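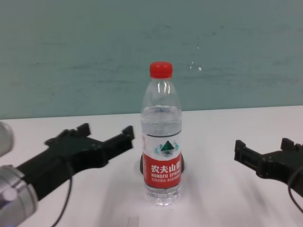 Small fixes for a white worktable and the wall behind it

I've had a white-topped worktable for years and I love it, but wow, does it show everything. A few things I do to keep mine decent, in no special order.

Give drinks one spot

Pick a place for your water bottle and always put it back there. I like mine with a screw cap, closed between sips (I lost a whole notebook to an open cup last July and I'm still sore about it). A low round holder or a heavy coaster works great, and you stop shuffling the bottle from corner to corner and leaving rings as you go.

Bright caps are handy too! A red one is hard to miss when you reach over without looking.

Wipe toward yourself

Start at the back edge and pull the cloth forward. If you push crumbs away from you they all end up in the crack by the wall, and then you're in there with a butter knife. Warm water and one drop of dish soap is plenty on mine. I leave it 10 minutes to dry before any paper goes down.

Scuffs on a painted wall

Anything that rubs against matte paint leaves those thin gray streaks, and on a teal-gray wall they collect in a wide band above the table. Dust first with a dry cloth, then go over the marks with a damp sponge, hardly any pressure. Try a hidden corner before you start — matte paint can go shiny if you scrub, and a shiny patch bugs me far more than a smudge. Curly scratches that you can feel with a fingernail won't wash off, so save your elbow and plan on touch-up paint.

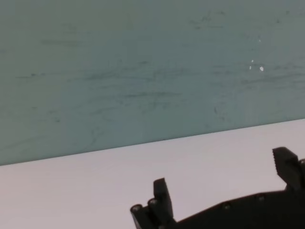
Little white specks

My neighbor Hjalti Bech taught me to do these with a cotton swab. Stir the leftover paint really well, dab a tiny bit right on the speck, and let it dry before you decide it needs more (it usually does need a second dab). Brushes leave a blob that's bigger than the chip ever was.

If you have no leftover paint, take a photo of the label on the can before you toss the next one. I now keep mine in an old jam jar with the room name on the lid.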